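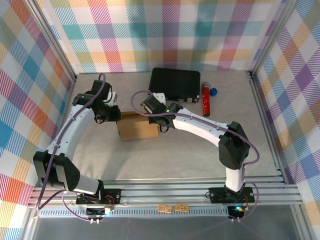
Stoffe > Karo & Schotten > Meterware Baumwolle

Der Tratulwood ist unser Karo für alle, die Farbe im Haus haben wollen und sich beim Nähen nicht mit rutschigem Material herumärgern möchten. Weißer Grund, darüber Streifen und Quadrate in kräftigen Tönen, und zwar durchgewebt! Das Muster sitzt also auf beiden Seiten, und bei Tischläufern, Vorhängen oder offenen Taschenklappen ist das eine echte Freude (wer einmal eine bedruckte Rückseite verstecken musste, weiß, wovon ich rede).

Gewebt wird der Stoff bei Srisuk, einer kleinen Weberei, mit der wir seit elf Jahren arbeiten. Die Ware liegt 140 cm breit, wiegt 190 g pro Quadratmeter und hat einen Griff, der zwischen Hemdenstoff und leichtem Canvas liegt. Für Kissen reicht das locker, für einen Stuhlbezug würde ich zum schwereren Flisusus greifen, den gibt es in denselben Farben.

Zum Zuschneiden: Der Rapport misst 16 cm in der Höhe und 16 cm in der Breite. Bei Vorhängen bitte pro Bahn einen Rapport zugeben, sonst treffen sich die Querstreifen an der Naht nicht. Und probiert unbedingt den Schrägschnitt aus! Im 45-Grad-Winkel werden aus den Quadraten Rauten, das sieht an Schrägband, Passen und Taschen wunderbar lebendig aus. Schräg geschnittene Teile vor dem Säumen eine Nacht hängen lassen, sie längen sich noch etwas.

Citlali Sandoval aus unserem Nähatelier hat aus zweieinhalb Metern eine Picknickdecke mit passender Tasche gemacht und die Reste zu Servietten verarbeitet. Der Schnitt für die Tasche heißt Griltilora und liegt jeder Bestellung ab zwei Metern bei, solange wir gedruckte Bögen haben.

Material: 100 % Baumwolle, garngefärbt
Breite: 140 cm
Gewicht: 190 g/m²
Einlauf: bis 4 %, bitte vorwaschen
Pflege: 40 Grad, Bügeln auf Stufe drei, trocknergeeignet bei niedriger Temperatur
Artikelnummer: 512
Mindestabnahme: 50 cm, danach in Schritten von 10 cm

Beim ersten Waschen die kräftigen Farben am besten mit einem Farbfangtuch waschen. Danach ist der Stoff unkompliziert und wird mit jeder Wäsche weicher, ich habe Küchentücher daraus, die seit Jahren im Einsatz sind und immer noch leuchten.

Geliefert wird am Stück, gefaltet, ab fünf Metern auf der Rolle. Muster in Postkartengröße schicken wir gern vorab zu, dazu einfach die Artikelnummer ins Bemerkungsfeld schreiben. Die nächste Lieferung aus der Weberei kommt im Dezember, dann auch wieder mit passendem Schrägband in Senfgelb und Petrol.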